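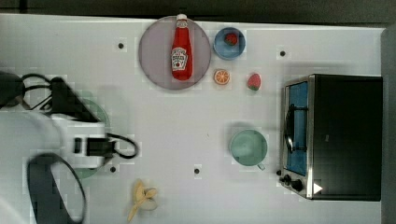
Do you have a chore you would give away forever if you could? Mine is clearing the table after dinner. I would hand that one over to a robot tonight, and plenty of kids who write to me say the same thing. So let's find out if a robot is ready to take it! Think about a table with a ketchup bottle lying on a plate, one strawberry in a bowl, another strawberry on the bare table and a banana that looks partly peeled. You know just what to do with all that. You've probably done it while singing, or while arguing with your brother. For a robot arm, it's a really big puzzle.

Let's take the puzzle apart.

First, what is it?

Before a robot can pick something up, it has to work out what the something is. Robots see with cameras, and a camera gives the robot a huge pile of colored dots. Red dots here, more red dots there. Is that red patch a strawberry, or a bottle of ketchup? You learned the difference when you were tiny (probably by putting both in your mouth). A robot learns by looking at lots and lots of pictures until it gets good at guessing. These days robots are pretty good guessers, but a banana is a tricky customer. Whole, it's a long yellow curve. Peel it and suddenly it has floppy flaps and a pale middle, and it's still a banana!

Second, how hard do I squeeze?

Try this one at home. Pick up a strawberry, then a mug with nothing in it. Did you notice your hand changing? You held the berry gently and the mug more firmly, and I bet you didn't think about it at all. Your skin is full of tiny feelers that tell your brain "that's plenty, stop squeezing." Many robot hands have just two fingers that close like a pair of tongs, and some of them can't feel much. Squeeze too little and the mug slips. Squeeze too much and you've made jam.

Third, where does it go?

I think this is the hardest part, and it's the part people forget. The ketchup goes back in the fridge at my house. At my cousin's house it lives in a cupboard, and she will argue with you about it. Does the loose strawberry go in the bowl with its friend, or in somebody's mouth? Is the person with the banana finished, or did they just run to answer the door? You can ask, or you can look at your dad's face and know. A robot needs somebody to tell it, or it needs to have learned your family's rules, and every family has different ones.

So can they do it yet?

Sort of! A robot arm can be taught to move a piece of fruit into a bowl, and on a good day it does a lovely job. The trouble starts when you change things. Swap the bowl for a new one, turn off a lamp, or put a napkin over the spoon, and the robot may get muddled.

I asked my friend Gyu-bin Kwon about this, as she teaches robots for a living. Last July she spent a whole afternoon practicing one job with her robot, Plukport: pick up the toy lemon, put it in the dish. They tried it 60 times. Plukport managed it on all but 30 of them, so it got it right half the time. I thought she'd be disappointed, but she was thrilled! The week before, it had kept missing the dish completely.

She also told me that robots are often slow. You could clear a plate while a robot is still lining up its fingers – and you'd have time left over to look for dessert.

But wait, don't we have robots at home already?

We do, if you count machines that do one job. A dishwasher washes dishes and a robot vacuum rolls around eating crumbs. They do well because the job stays nearly the same every day. What we don't have in ordinary homes is one helper that can clear any table, fold any shirt and find the missing sock. Factories have had robot arms for a long time, but there the parts usually arrive in the same spot, facing the same way. Has your dinner table ever looked the same two nights in a row? Mine hasn't.

Be a robot for five minutes

Grab a grown-up or a friend. Put on a blindfold and use a pair of kitchen tongs as your hand. Now your partner tells you how to move one grape from the table into a cup, using only words like "left," "down," "open" and "close." No helping with hands! Then swap. My record is one grape in two minutes, plus one squashed grape that I ate – write and tell me yours.

October 2022

More to read
Why does my tablet get warm?
How does an elevator know where you are?
Can a robot ride a bike?
What's inside a dishwasher?

We use cookies to remember which pages you like. Ask a grown-up before you click Accept.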